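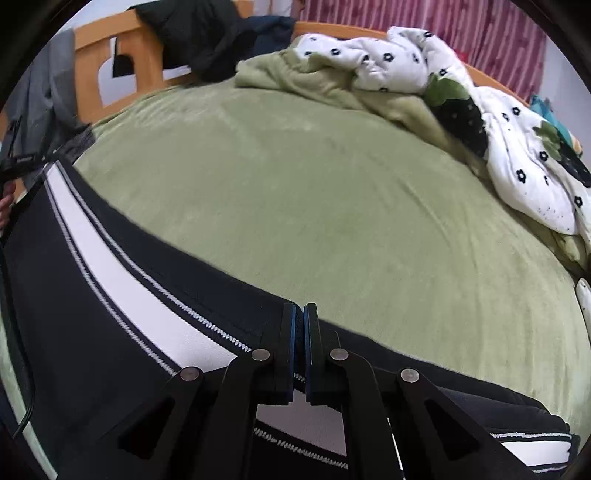

**¿Cada cuánto hay que cambiar las almohadillas de una pinza manual de dos dedos?** Cuando el desgaste lo pida. El plazo fijo que figura en casi todos los manuales sirve para vender recambios, y en Drustley hemos dejado de imprimirlo.

**Trujillo, 21 de septiembre de 2020.** Drustley publica hoy la nueva guía de mantenimiento de su pinza manual para textiles, la Murkard. Sustituye a la de 60 páginas que acompañaba al equipo y se queda en 7. Lo que hemos quitado eran, sobre todo, promesas.

La guía anterior hablaba de una herramienta «prácticamente libre de mantenimiento». Durante el mes de agosto, el taller revisó 40 unidades devueltas por clientes y la frase no aguantó la primera semana. Había articulaciones con holgura, almohadillas que cerraban torcidas y tornillería apretada muy por encima de lo recomendado.

«Desconfío de cualquier mecanismo con pasadores que diga no necesitar atención», afirma Zodwa Coetzee, responsable del taller. «Si los dos dedos no cierran en paralelo, la tela se escurre por abajo y el usuario aprieta más. Luego nos escribe diciendo que el agarre es flojo.»

El procedimiento de ajuste queda así:

1. Cerrar la pinza en vacío, a contraluz. Si entra luz por un solo extremo de las almohadillas, hay que corregir la alineación.
2. Mover cada articulación por separado, sin forzar. El juego lateral se nota con los dedos; no hace falta galga.
3. Retirar pelusa e hilos de los ejes con un cepillo seco. Nada de aceite: atrapa fibra y mancha la prenda.
4. Probar con un tejido doblado y con costura gruesa, nunca con una hoja de papel.

Las almohadillas se cambian siempre por parejas. Poner una nueva frente a otra gastada devuelve el problema del punto 1.

En cuanto a la duración, la documentación comercial citaba 3.000 cierres antes de la primera revisión. Esa cifra procedía de un ensayo en banco con tejido liso, y Drustley la retira hasta disponer de datos de uso con ropa corriente. Matěj Kolář, que firmó aquel ensayo, está de acuerdo: «El número era correcto para el banco. Para una manta o un pantalón con costuras no sé lo que vale, y prefiero no publicarlo».

La empresa tampoco recomienda por ahora el kit de lubricación que distribuye Bravley. Las pruebas propias no mostraron ninguna mejora apreciable.

La guía se envía gratis a los clientes registrados que la soliciten. Quienes compraron el kit de recambio anual pueden devolverlo sin abrir.

**Contacto de prensa:** Sabine Sauerland, Drustley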